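The bathroom counter, finally!

I have been putting off the upstairs bathroom since we moved to Mostton, and on Monday I ran out of excuses. Maya Awwad came over for coffee, took one look in there and told me that old marble deserves better than a quick swipe with whatever is under the sink. She's right, and I am now completely hooked on stone care (I know, I know).

First lesson – no vinegar! I used it on everything in the last apartment and it can etch marble. So now it's warm water, a drop of mild dish soap and a soft cloth folded into a pad, so you always have a fresh side to turn to. I keep one hand flat on the counter while the other does the wiping, and I go from the back edge to the front in long strokes.

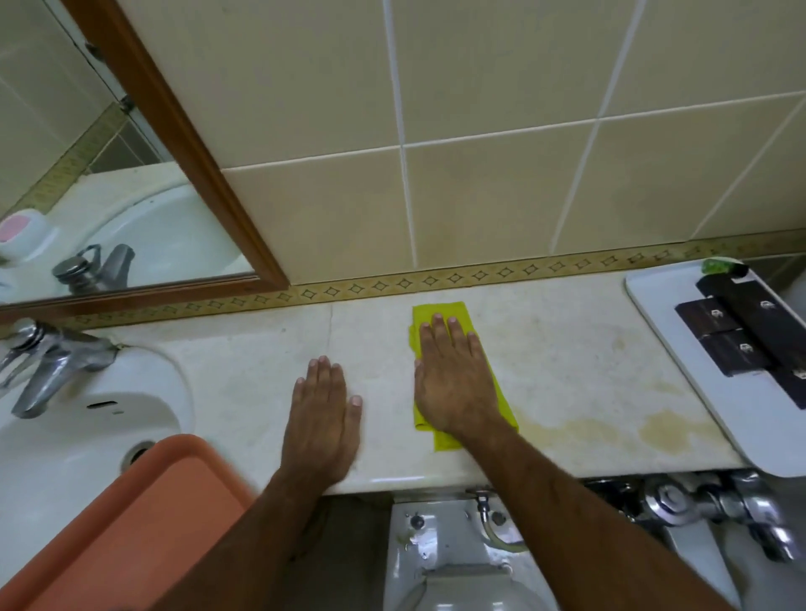
I love how much you notice when you go slowly. The veining is so soft and pretty up close, and I had never really looked at the little border of diamonds and stars along the bottom of the tiles. It's golden tan with darker brown outlines, and it makes me want to find towels in exactly that color!

The big yellowish-brown stain near the front is another story. It could be rust, could be old water, and soap isn't going to settle that. Maya swears by a baking soda paste left on overnight under plastic wrap, so that's next. If it doesn't budge I'll look for a proper stone poultice. Has anyone tried one on a mark this size? Tell me everything, especially how long you left it on!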